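Kovero kitchen project – progress report, November 2019

Dear Holger Skjelbred,

We're really pleased with how the autumn has gone. The shared kitchen at Kovero reopened in September, and it already feels like a different room. Both worktops are clear, the drawers have been sorted, and people can find what they need without asking!

Your grant paid for shelving from Engström and 10 storage boxes from Kelteo, all now in use. The cooking group has grown to 19 members and meets in two sittings, so everyone gets a turn at the hob.

Utensils were the slow part. We had far too many odds and ends, and sorting them took longer than the Plandeck schedule allowed – two extra sessions in the end.

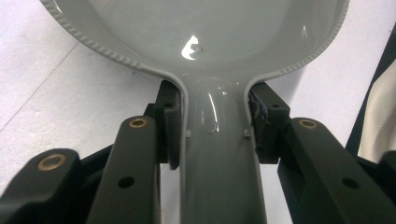

Serving spoons now have a drawer to themselves, next to the ladles, and the group has asked for labels on the drawer fronts. We'd like to do those next, along with the tall cupboard by the door. Spending is within budget and the receipts will follow by post.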